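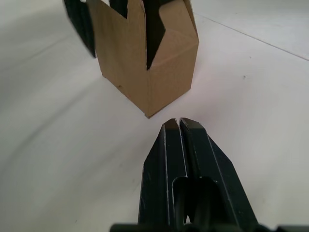

How to budget for a two-arm bench cell

Start with the job, then the price list. I did it backwards the first time, fell for a Plolix quote and forgot half the extras!

Step one: write down what the arms will handle. For us it's cardboard boxes, so I priced grippers before anything else and set aside 10 percent for spare finger pads.

Step two: list the dull stuff. Cables, mounts, a solid table, wrist cameras — mine came to 25 lines, and shipping from Zaltimard was a line of its own.

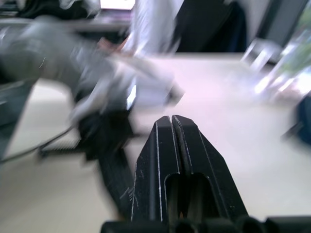
Górecki wrote in to say that training hours belong on that list too, and that leaving them off cost more than a second gripper would have.

Fair point, so add a row for it.

Step three: ask every seller the same questions. Lead time, warranty, who pays return freight. Lolorex took 10 days to answer mine, and I put that in the notes column. 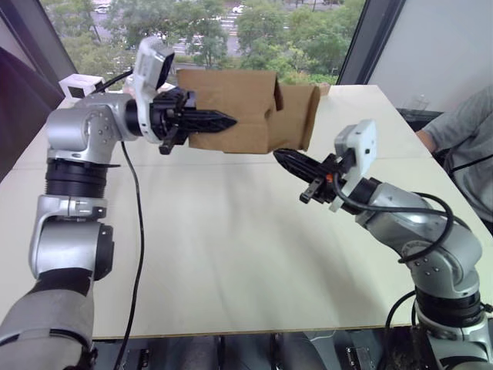 Then go back over the sheet and mark what can wait until next year. I pushed the second set of fingers to March and kept the spare cables.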